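Undon Ruffle Cushions – Product Page

Home / Soft Furnishings / Cushions and Pillows / Undon

UNDON RUFFLE CUSHION COVERS
Two styles in stock. Covers sold singly, inserts extra (see below). Page updated Monday, January 18, 2021.

Back in after the December sell-out. Same makers, same ruffle, same prices. If you were on the wait list you should have had an email, check your junk folder.

Quick version – the Kuta is the white one, the Mathias is the dark plush one. Both have a gathered edge in a cream shade. Pick whichever suits the couch.

KUTA – WHITE
Smooth face, no pattern. Full size pillow cover, works on a bed or propped in the corner of a big couch. Ruffle in a cream-peach colour, quite full at the corners. Looks pinker in lamplight than it does in daylight, so have a think about your bulbs before you order.

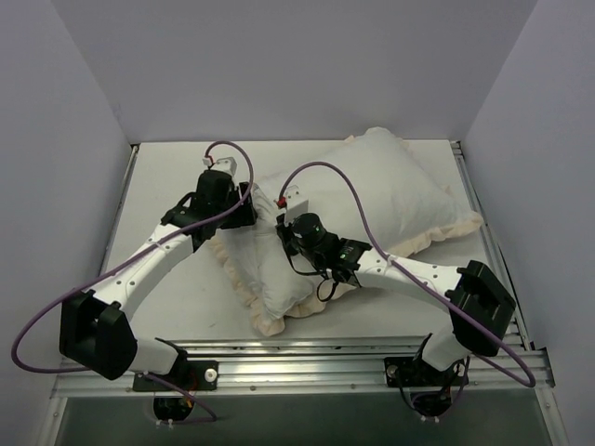
Kuta in white, with the cream-peach gathered trim.

Fabric: cotton, medium weight
Closure: hidden zip, bottom seam
Ruffle: single layer, gathered, sewn into the seam
Wash: cold, gentle, inside out
Dry: line dry in shade. Low tumble if you must
Iron: warm on the face, steam only on the ruffle

White shows everything. We know. Cold soak with a bit of soap flakes gets most tea out if you catch it same day. No bleach, it turns the trim a funny yellow and we can't swap it for you after that.

The face will crease where its been squashed. Give it a good thump from both sides and a shake by the corners. Steamer does the rest.

MATHIAS – CHARCOAL GREY
The winter one. Plush face, dark charcoal grey with a bit of mottling in the pile. Cream ruffle shows on all four sides, good contrast. Rectangular. Very soft, the sort of thing that ends up on the floor with the dog.

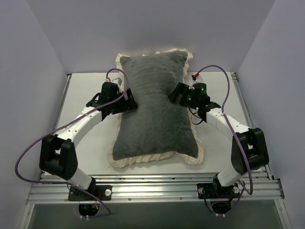 Mathias, charcoal-grey plush with cream ruffled border.

Fabric: polyester plush face, cotton ruffle
Closure: hidden zip, bottom seam
Ruffle: single layer, cream
Wash: cold, gentle, on its own the first time
Dry: line dry only. NO tumble dryer, heat flattens the pile for good
Iron: don't. Hang it in the bathroom while you shower

Pile runs one direction. Stroke it the wrong way and it looks lighter, like suede does. Not a fault. Brush it back with your hand or a soft clothes brush.

Will shed a little grey fluff in the first week. Shake it outside before it goes on a pale couch – and before it goes anywhere near the Kuta.

INSERTS
Not included with either cover. We sell the Pisasby insert, made to fit both.

Pisasby Standard – hollow fibre, squashy, good for the couch. Washable.
Pisasby Firm – more fill, holds its shape better, better for sitting up in bed. Spot clean only.

Already got an insert? Measure it flat, seam to seam, and don't count the ruffle. The ruffle is on the cover and adds nothing to the inside. Most returns we get are from people measuring edge to edge over the trim. One size up on the insert gives you a plumper look, two sizes up and you'll bust the zip.

Feather inserts fine in the Mathias. In the Kuta you may see the odd quill poke through, use an inner case.

FILLING THE COVER
Zip all the way open. Fold the insert in half longways and push it in, far corners first. Let it spring open, then reach in and shove each corner right home. Empty corners make the ruffle droop. Zip up slowly, keep a finger behind the teeth so the gathered bit doesn't catch.

If it does catch – don't yank. Back the zip off a touch and ease the cloth out sideways.

CARE OF THE RUFFLE
Gets squashed in the post, comes good in a day or two. Run damp fingers along it and pull the folds out gently, then leave it alone. Store flat, not folded across the trim. Vacuum bags are OK for the Kuta, please don't for the Mathias.

ORDERING
Kuta cover – code 235-K
Mathias cover – code 235-M
Limit of three of each colour per order while stocks are short. This run is 1,000 covers across both styles and there won't be another until the mill reopens.

Trade orders: minimum 100 covers, can be mixed. Email thru the trade form, not the shop form, or it'll sit in the wrong inbox. Trade covers come bulk packed with no swing tag.

Gift wrap available on covers. Not on inserts, they won't fit the boxes.

DELIVERY
Covers go in a padded satchel, letterbox size if you're only buying one. Inserts are rolled and go by parcel. Ordered together they may arrive on different days, usually the cover first. Unroll the insert straight away and leave it overnight to puff up before you judge it.

RETURNS
Unused, unwashed, tag on. Exchange for the other colour is fine, you pay postage back and we pay it out again. Faulty zips and open seams we replace, send a photo of the problem and the code off the tag.

QUESTIONS WE GET A LOT

Can I get the Kuta with a white ruffle?
No, sorry. Cream-peach only.

Is the Mathias plush on both sides?
No. Plush face, plain cotton back in cream.

Does it come in a square?
Not this run. Square Mathias is on the list for later in the year, no date yet.

Do the two creams match?
Close but not the same dye lot. Side by side on a bed they look fine to us, but if you're fussy about colour order one of each first.

Is the ruffle removeable?
No, it's sewn in. Unpicking it opens the seam.

Can I dye the white one?
Face will take dye, the thread won't. At your own risk and it ends the returns cover.

Fabric swatches of both faces and both trims posted free, one set per household. Put SWATCH and your postal address in the order notes.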